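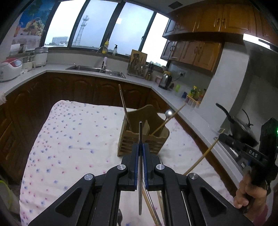

What color temperature should I buy for a kitchen ceiling light?

Anything from 2700 K to 4000 K works. Pick the low end if you eat in the same room, the high end if the room is mostly for prep.

2 min read

Color temperature only tells you how warm or cool the white looks. It says nothing about how much light you get or how well colors come through. Those are lumens and CRI, and both should be on the box.

I replaced my old Golex panel last week. Label said CRI 76. Raw chicken and cooked chicken looked closer to each other than I liked. For a kitchen I would not go under 90.

Output of the new one, a Sotelo flush mount: 2355 lumens. Lumens are what leaves the fixture. Lux is what lands on the surface, and it drops with distance, so a high ceiling needs a brighter fixture for the same counter.

Meter on the cutting board, new light on, blinds down: 600 lux. Fine for knife work. The far corner by the fridge reads a lot less and I don't care.

Shadows depend on the apparent size of the source. A bare bulb is small and gives hard edges. A wide diffuser gives soft ones, and so does a window on a cloudy day.
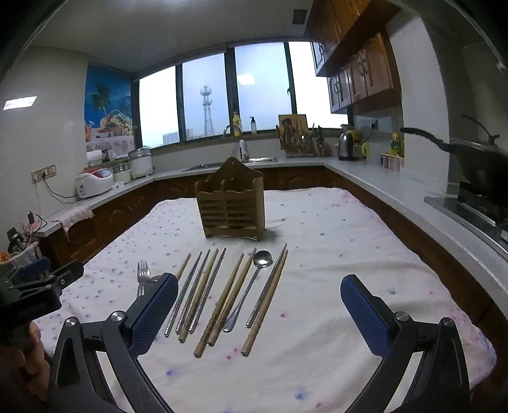 Put the main fixture over the work area, slightly forward of where you stand, or your own head blocks it. Then check what the shadows do with a few ordinary things on the table. The one to the right of the wooden utensil holder is soft, and that's the kind of edge I look for. If it's hard and black, try a bigger diffuser before you try more lumens.

Aníbal Marulanda asked about dimming. Check the driver first. My Mollow dimmer is leading edge and the Sotelo wants trailing edge, so it flickered at the bottom third. Swapping the dimmer fixed it.

Under-cabinet strips in February. I have a reel of Sulletti tape here, same 4000 K as the ceiling, and still need to measure the channel.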